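Handheld grippers: how often are you replacing finger pads and cleaning the cube markers?

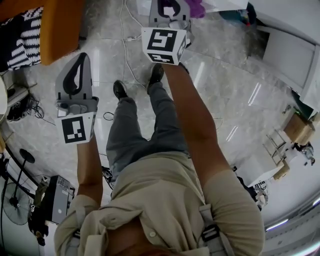 Both grippers on, harness on, ready to go

divya_shetty
May 9, 2026
Hi all! I look after the pair of handheld grippers for our Espiritu setup and I'd love to hear how other people keep theirs going. My routine so far is to wipe the black finger pads every morning, check the screws on the marker cubes, and swap both pads at 500 grasps whether they look tired or not. The left one has started losing tracking when I turn my wrist inward, and I'm wondering if it's the cube working loose or just glare. Our floor tiles are very shiny, and the overhead lights bounce right back up at you.

punik_pete
Nice rig! I'd stop swapping pads on a count, though. Mine go to 1,000 easily, and I only change them when the tip feels slick under my thumb. Seems a shame to throw out good rubber.

Itidano
Have to disagree with Pete a little. We let ours run long last October and the grip got worse so slowly that we missed it for days. Change them early, and always both together – one fresh pad and one old one close unevenly.
As for the tracking, hold the gripper still and wiggle the cube with a fingertip. Ours had 3 loose screws and I felt silly.

avon417
My money's on glare. Throw a matte rug down and try the same wrist turn before you take anything apart. I'd tape that white cable down too while you're at it, it runs right by your shoe!

divya_shetty
Thank you, these are lovely answers. Pete, I'm still changing mine at 500, sorry :) Rug first, then the screwdriver.

punik_pete
Fair enough, but save me the old pads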